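Brush Cups and Vented Brushes: Frequently Asked Questions

We get a lot of mail about keeping hairbrushes upright in a cup, most of it from people who have just been told by a store that they need one. I'm not convinced everyone does. Answers below, updated in September.

Do I need a special holder for a hairbrush?

No. A brush needs a spot where the bristles aren't pressed against something, and a mug will do that. The holders sold for the purpose are mugs with a higher price. If you like the look of one, buy it for that and don't let the packaging talk you into anything else.

Then why do you keep one?

Because drawers are hard on bristles. A brush that lives in a drawer gets combs and dryer cords shoved against it, and the pins lean after a while. Any cup fixes this. Mine happens to be three fat rings piled up, with a duck on it.

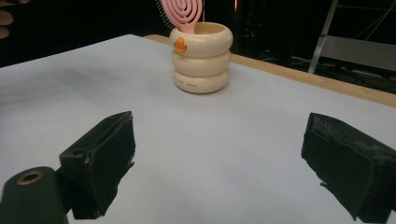

Cream three-ring cup with the orange duck, brush in handle first.

Handle down or bristles down?

Handle down. I've read the argument for the other way (the head is hidden, so it looks tidier) and I don't buy it. The pins end up holding the brush's weight, and whatever dust sits in the bottom of the cup goes back into your hair.

Is the ringed shape better than a straight-sided cup?

Vestilham says in its catalog that a ringed cup "grips the handle." I tried it next to a plain tumbler and couldn't tell which was doing the gripping. What matters is the width of the opening compared with the handle. A thin handle in a wide cup is going to lean, rings or no rings.

The grooves between rings do collect dust and hair spray. Count that against the shape.

How heavy should the cup be?

Heavier than you'd guess. Put the brush in, then tap the head with one finger. If the cup rocks, it's too light, or the brush is too long for it. You can add a handful of clean pebbles. I would rather use a shorter brush.

What are the openings in the back of the brush for?

They let air through while you blow-dry, and that part I believe. The claims go further than that, though. Tundum's leaflet promises drying in 2 minutes, and my hair is shoulder length and has never dried in 2 minutes under anything. The loops and ridges also come in a lot of patterns, and I have yet to see a reason to prefer one pattern over another.
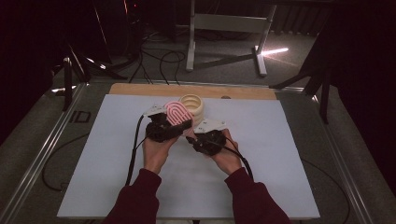 Pink arch with the ridges facing out, ribbed cream cup standing behind it.

Will hair and lint come out of the openings easily?

Easily enough, with a toothpick or the tail of a comb. Pull from the bristle side first and do the back afterward. A solid-backed brush has one side fewer to clean, so if you hate this job, keep that in mind before you pay extra for vents.

Can I put a damp brush straight into the cup?

I wouldn't. Shake it, lay it bristles down on a towel, and put it away once it's dry. A cup has no drain, and water runs down the handle and sits there. Some sellers call their cups "breathable." Ask them where the holes are.
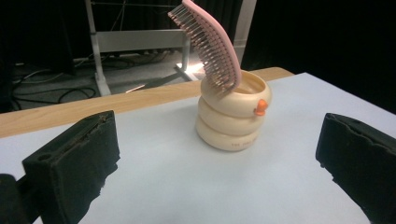
Hanyu Guo: I've been putting mine away damp for years and the only thing that ever went bad was the cup, which got a slimy ring inside. The brush was fine. I wash the cup on Tuesday with the toothbrush mug and that's the end of it. Laying it on a towel first just means I have a brush on a towel all day.

Fair enough. If you wash the cup every week you can probably skip the towel. Most people who write in have never washed the cup at all, and I was one of them until last year.

How do I wash the cup?

Warm water, dish soap, a bottle brush. Don't scrub hard over anything printed or glued on. Leave it upside down on the rack until morning.

How many brushes fit in one cup?

One. Two if they're slim and you don't mind them tangling. Yutong Cai wrote to say she keeps four in hers, and I asked how she gets one out. She takes them all out.

Do the little balls on the ends of the pins matter?

Yes, more than anything printed on the box. They're what touches your scalp. Run a fingertip across them before you buy, and again every month or so. A pin that has lost its ball scratches, and gluing a new one on is a waste of an evening.

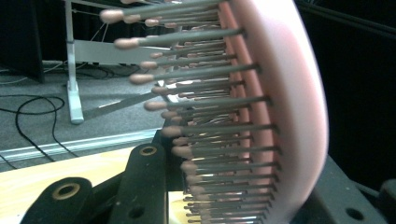 Pins and their rounded tips, side view.

Is a brush with more pins better?

Rüegg lists one with 160 pins and charges 40 dollars for it. Mornden sells a plainer one for 16. I've used both for months and went back to the cheap one, mostly because it's quicker to clean. Thick hair may want the wider spacing anyway – try a friend's before spending the money.

When should I replace the brush?

When the tips are gone in more than a couple of places, or the pad no longer springs back. Ignore any schedule printed on the card. The people who print the card sell brushes.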